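### 4.2 Segmenting the cloth and choosing a grasp

The planner described in Section 3 assumes that the outline of the cloth is known at every step. In practice the outline has to be recovered from a single head view in which the arm often covers part of the fabric. We treat this as a two-stage problem. The first stage removes pixels that belong to the robot, and the second fits a polygon to what remains.

Robot pixels are removed by rendering the arm model at the current joint readings and dilating the result by two pixels. Dilation was needed because the depth values along the edge of the arm are unreliable, and without it the polygon fit tends to follow the arm and not the cloth. The remaining pixels on the table plane are classified by color. The tabletop is a uniform dark green, so a fixed threshold in hue was enough for all the light-colored cloths in the Simetti set. Everything outside the table boundary is discarded before classification, including the floor tiles, the cables and the stands on either side.

Folded regions are harder. A flap that lies flat on its own cloth has nearly the same depth as the layer under it, and the crease may be the only cue. We therefore run a line detector inside the cloth mask and keep segments whose two sides differ in mean brightness (Figure 5). Each segment that is kept splits the polygon into candidate layers, and the layer order is resolved by comparing the candidate shapes with the last known state.

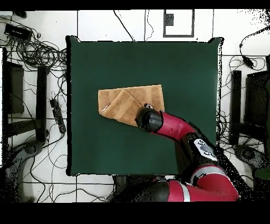
**Figure 5.** Head view with a partly folded towel on the table. The diagonal flap gives a visible crease on the left, while the gripper hides part of the right side of the cloth.

Occlusion of the kind shown in Figure 5 is handled by carrying the hidden vertices over from the previous state estimate. A carried vertex is marked as stale and can't be chosen as a grasp point until it has been seen again. If every corner of the top layer is stale, the controller moves the arm to a clear pose and requests a new view. This costs time but removed most of the failed grasps we saw with the earlier version, in which stale vertices were treated like any others.

Grasp points are ranked by three terms: distance from the nearest crease, distance from the table edge, and the length of the path from the current gripper pose. The weights were set by hand on the Skutden recordings and were not changed afterward. The path term is kept small. When it was raised, the planner preferred points close to the gripper even if they lay on a doubled part of the cloth, and both layers were then picked up together.

We tested the module on 258 views taken from the Grisusholm logs. Two annotators marked the outer polygon and all creases by hand. The fitted polygon was accepted in 201 views, where acceptance required every visible corner to fall within the tolerance given in Section 3.1. Most of the rejected views contained a narrow fold near the border of the cloth, where the detected segment was too short to pass the length filter. Lowering the filter recovered some of these but also let through weave patterns, mainly on striped fabrics. The filter was left at its original value.

Fitting takes up to 124 ms per view on the control computer and runs in its own process, so the joint controller isn't blocked. The line detector accounts for the larger share of this time. A learned crease detector, such as the one Dong provides for garments, could replace it without changes to the planner interface, but we have not tested that here.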